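## 6 Setting up and running the table-clearing comparison

Use this section once both arms have been mounted and calibrated (sections 4 and 5). It covers the layout of the table, the recording of demonstrations and the scoring of test runs for the Drutell method. It doesn't cover training, which is in section 7.

The method compares two ways of choosing where the gripper closes on an object. The first, called the fixed rule in this guide, closes at the middle of the object's outline. The second, called Vatik, learns the closing point from wrist camera views recorded while a person drives the arm. Both use the same arm, the same fingers and the same speed limits. The only thing that changes between runs is the part of the software that picks the point.

### 6.1 Before you start

1. Check that the emergency stop releases and resets. Do this with the arms powered but not moving.
2. Open the run log and enter your initials, the layout number and the software version.
3. Wipe the tabletop. Grease and crumbs change how far thin objects slide when a finger touches them.
4. Wipe the finger pads with a dry cloth. Don't use solvent.
5. Start the wrist cameras and leave them for 13 minutes before recording. The colour balance drifts until they have warmed up.
6. Set the room lights to the level used in the calibration and leave the blinds alone until the session is over.

**Caution:** Keep hands clear of the table whenever the arms are enabled. The hold-to-run switch stops the arm you are driving. It doesn't stop the other one.

### 6.2 Laying out the thin objects

Thin, rigid objects are the harder half of the test for the fixed rule. Chopsticks, plastic cutlery and anything tied or banded together belong in this group. The middle of the outline often falls in a gap, so the fingers close on nothing or push the pieces apart.

1. Pick the layout card for the run. Layouts are numbered and must be used in the order given by the log, even if the next one looks very like the last.
2. Place the tray first, then the items that rest on it.
3. Place the cutting board and whatever goes on it.
4. Drive the arm to the viewing pose and compare the live wrist view with the card. Move objects by hand, with the arm disabled, until the two agree.
5. Save one still from each wrist camera before the first movement. 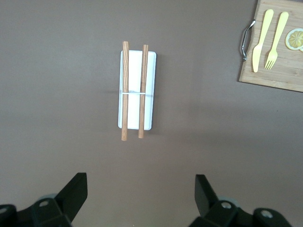 *Figure 6-1. Wrist view with chopsticks across the white tray; cutting board at upper right.*

Both finger pads should be in view at the viewing pose, with open table between them. If only one shows, the camera bracket has turned and the calibration in section 5 has to be repeated. Shifting the image in software will make the picture look right, but the closing points will be wrong by the same amount.

**Note:** Overlap is part of the layout. A chopstick that sticks out past the rim of the tray gives the learned method a choice of places to close, and the scoring treats a grip on the overhanging end as valid. Don't tidy the sticks so that they sit inside the rim.

**Note:** Pale objects on a white tray are recorded as they are. If the software outline misses a thin white item, mark "outline incomplete" in the log and carry on. These runs are kept in the results.

### 6.3 Recording demonstrations

One demonstration is one object picked up and put down. Don't chain several objects into one recording.

1. Select **Record** and wait for the tone.
2. Move down to the object at a steady pace. Small corrections are fine, and so is stopping to look.
3. Close the fingers. Hold still for a full second so that the closing point can be found in the recording.
4. Lift, carry and release.
5. Select **Keep** or **Discard**. Discard only if the recording itself failed, for example because a camera dropped out.

A missed grip is kept. The training step needs failed closings as well as good ones, and the label is added afterwards from the log. If you have discarded a missed grip by mistake, restore it from the bin folder the same day; the folder is emptied overnight.

The full set for this release is 353 demonstrations, of which 146 are of thin objects. If you are adding your own, keep the share of thin objects close to this. An early set made at Cenholm had hardly any, and the trained model treated chopsticks as if they were the edge of the tray.

Change driver between layouts where you can. People have habits – one will always come in from the left, another will always turn the wrist first – and the model picks them up.

### 6.4 Soft objects

Cloth and felt need a different approach. The outline of a soft object changes as soon as a finger reaches it, so the closing point has to be judged from what the camera sees during the approach.

1. Lay the cloth as shown on the card. Folds need only match in their general direction.
2. Lower the open fingers until the pads are just above the table. Don't press down.
3. Close at half speed.
4. Raise the wrist slowly and then turn it to the check pose. At this pose the camera is inverted, so its view shows the tabletop at the top and the ceiling further down.
5. Hold the check pose for two seconds and then carry on to the release point.

The check pose tells the scorer how much of the cloth came up and whether a second layer came with it. With two-colour felt the inner colour is easy to pick out if the fold has opened. Leave the recorded image inverted. The training code turns it using the wrist angle, and an image that has already been turned by hand will be turned twice.

The other arm may well come into view during this step. Park it before the run as set out in section 4.6, and keep it in the same place for the whole session. Its indicator lights can tint the table nearby. The colour is harmless to the learned method but can upset the outline used by the fixed rule, so write "tint" in the log if the outline jumps when the lights change.
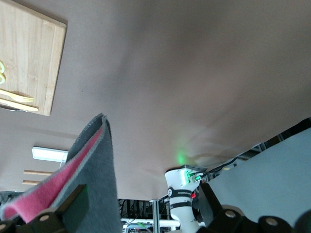
Tyra Myklebust asks whether the check pose could be dropped for the fixed rule, given that the rule never uses the extra view and the turn adds time to every run. Her own trials without it gave the same number of successful lifts, and she would like the shorter run to be allowed.

Keep the check pose for both methods. The fixed rule doesn't use the view but the scorer does, and a cloth that is only just held will sometimes fall during the turn. Leaving out the turn for one method would give it an easier task. Shorter runs may be made for practice and should be logged under the code P, which leaves them out of the comparison.

### 6.5 Running the comparison

1. Load the run list. It gives the layout and the method for each run in mixed order.
2. Cover the method column. The person setting the table shouldn't know which method comes next.
3. Set the layout, save the stills and select **Run**.
4. Let the run finish. Stop it early only for safety, or if a cable is about to catch.
5. Score the run using the table below before you reset the objects.

| Score | Meaning |
|---|---|
| 2 | Object lifted, carried and released in the target area |
| 1 | Object lifted but dropped, or released outside the target area |
| 0 | Object not lifted |
| S | Stopped for safety |

Runs scored S are repeated once at the end of the list. If the second attempt is also stopped, enter S and leave it.

**Caution:** Lift cables clear of the table edge before each run. A loop caught beneath the edge can pull on the wrist and shift the camera without setting off the force limit.

### 6.6 Reading the results

Run the report script from the Ogilvie folder. It prints a line for each object group and a list of any runs with missing stills.

Look at the thin and soft groups separately. In our tests Vatik did better than the fixed rule on thin objects, and most of the gain came from closing on an overhanging end. On soft objects the two were close, and we don't claim a difference. The fixed rule does well on cloth laid in a heap, where the middle of the outline is also the highest part.

If your results for thin objects show no gain at all, check these before retraining:

- The viewing pose matches the one in the configuration file.
- The layouts include objects that overlap the tray rim.
- Missed grips were kept and labelled.
- No more than 17 runs are marked "outline incomplete". Above this number the script still prints a result, with a warning on the last line.

Copy the log, the stills and the report into one folder before closing the session. The script doesn't keep the stills from earlier sessions once a new log is opened.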